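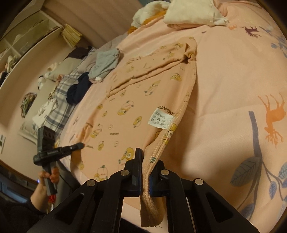

Peach-orange kids' wear on the bed, care label and seam on show.

Folding Small Clothes on the Bed

I do nearly all of our children's folding on the bed, and I have for years. The kitchen table is always covered in something, and my back likes the height of the mattress much better. Pull the sheet smooth first (a plain pale one is lovely for this, as you can spot a stray sock right away) and tip the basket out at the pillow end, so you have the whole foot of the bed to work on.

Start by finding the care label. On a lot of children's things it's sewn into a side seam, and once you have it in your fingers you know which way the piece goes, even when the sleeves are in a knot. If the words are in a language you don't read, the little laundry symbols will usually see you through. My neighbor Verena keeps a chart of them taped inside her closet door, and I finally copied it out in April!

Next, shake the piece hard, twice, and lay it down. Work any bunched-up corners loose with your fingertips and stroke the wrinkles out toward the hem. Cotton knits hardly ever need the iron if you do this while they're still a little warm from the dryer.

Look over the seams as you go. Loose threads at a hem or cuff should be snipped with small scissors, never pulled, or you may find yourself with a whole row of stitching in your hand. I keep a pair in the nightstand drawer, along with a needle and some white thread.

Printed pajamas and T-shirts I wash inside out on cool, then turn right side out before folding. Sleeves in, bottom up, in half once more, and into the drawer standing on edge, so that the children can find their favorite cartoons without emptying everything onto the floor.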